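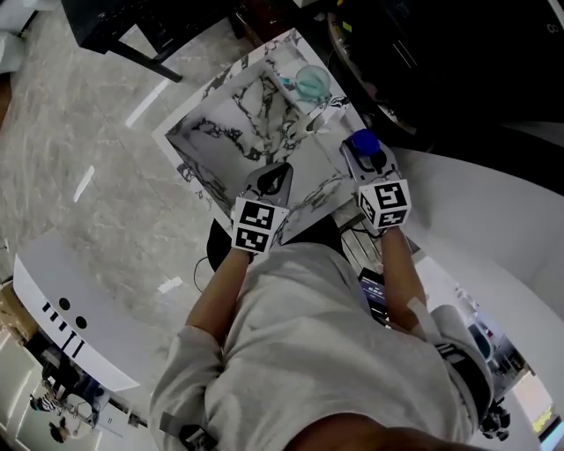

Two handheld grippers with marker cubes, tray station, Prirumside. The right-hand unit is closed on the blue cap.

The Prirumside open day runs each November and is split between a morning of talks and an afternoon on the floor. I skipped most of the talks. The reason for going was a side-by-side trial of handheld grippers against a leader arm, which we have been arguing over at Teltstead since the spring.

Three stations were open to visitors. The first had the handheld pair, each carrying a cube of black and white square markers for pose tracking. The second had a Kofler leader arm driving a follower of the same size. The third was a controller comparison, which I come to below. Every visitor got a 15 minute slot per station and the same job: move small parts from one side of a tray to the other without knocking anything over.

The handheld grippers are easy to learn. My first transfer was clean, and by the end of the slot I was no longer looking at my hands. The weight sits forward of the wrist, and I noticed it in the forearm after ten minutes. Jaw travel is adequate for caps and cups. Thin flat parts are harder, as the fingertips are slightly too thick to get under an edge. The Prirumside staff had a second set of tips on the bench but did not fit them during my slot.

Tracking is the weak point. When one cube passes in front of the other, the far one loses most of its visible faces and the pose estimate jumps. The log from the morning session held 300 transfers, of which 251 were kept after filtering. Most of the rejected ones were put down to occlusion during two-handed moves. A bright ceiling and a glossy floor cannot help, though I saw no figures for that.

The leader arm is slower and more consistent. Of the same number of transfers, 229 were completed inside the time limit, and all of those gave usable joint data. The gravity compensation was set too light for my taste — the elbow sank whenever I paused. Force feedback was switched off. I would have liked to try it on.

The controller station compared the Kofler unit with a cheaper board from Prolville. Both ran the same gripper through a close, hold and release cycle. The Prolville board overshot on closing with soft parts and had to be tuned down, after which I could not tell the two apart by eye. Its connectors are not locking, and one worked loose while I was there.

For our purposes the handheld set looks the better buy, provided the tracking is backed up by a second camera mounted to the side. Prirumside will lend a pair for a month against a deposit. I have asked for the thin tips to be included, and for the raw logs in whatever format they already use.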